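The frying pan that was nowhere

Valbona Vasić has spent a good part of her working life trying to get a robot to pick up a frying pan, and she would like it known that she does own a real one. It hangs in the kitchenette down the corridor from her desk at Skomden, and it has never been near the experiment.

The pan that matters lives inside a computer. So does the table it sits on, and so does the arm that reaches for it. Every evening a rack of machines in the basement runs the same small domestic drama over and over, with the table turned to a slightly different angle or the light brought down a touch, and by breakfast there is a spreadsheet of triumphs and humiliations waiting. Vasić reads it with her coffee. She says the humiliations are better reading.

The method she and her colleague Oduor Lukumay have been working on is called Fison, a name that stands for nothing and was chosen because the good ones had gone. The idea behind it is easy to put into words. Most robots that learn to grasp things are taught from a camera set well back from the action, like a spectator in the cheap seats. Fison throws that view away for the last part of the reach and relies on a camera mounted at the wrist, looking out past the gripper at whatever it is about to close on.

The trouble with the wrist view is that it shows you almost nothing. A pan seen from that close stops being a pan. It becomes a dark shape with a stick coming out of it, and the software has to work out from the stick alone whether it is lined up or about to embarrass itself. 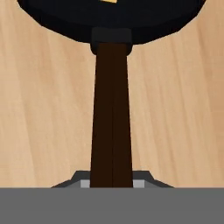 The view from the wrist in simulation, with the handle between the gripper's pale finger pads.

Lukumay's contribution was to stop asking the software to recognise the pan at all. His version looks for edges that run away from the gripper and asks whether the fingers sit evenly on either side of them. If they don't, it shuffles across and looks again. "It's how I park," he told me, and having been driven to the station by him I can confirm the resemblance.

They gave it 900 attempts in simulation, each with the pan put down somewhere new. The older method, which used the distant camera all the way in, got hold of the handle in 5 out of every 10 tries, a figure Vasić describes as a coin toss with a large electricity bill. Fison managed 84 per cent. When it failed, it tended to fail at the collar, where the handle joins the body and the tidy parallel edges give way to something boxier. The software would creep up the handle, meet the collar, and lose its nerve.

There is a fix for the collar, and there are two opinions about it. Vasić wants to show the system more collars. Lukumay thinks it should be told to grip lower down and leave the collar alone, as any cook would. They have been having this argument since February, mostly in the margins of a shared document, where I counted 2 comments that could be printed here.

The larger question is what happens when the pan weighs something. A simulated pan weighs whatever number you type in, and its handle is never greasy. Real ones are bottom-heavy and awkward, and they swing. Vasić expects the 84 to drop when the method moves to a proper arm, and declines to guess how far. She has asked for bench time in the spring. Lukumay has asked whether they might begin with a spatula.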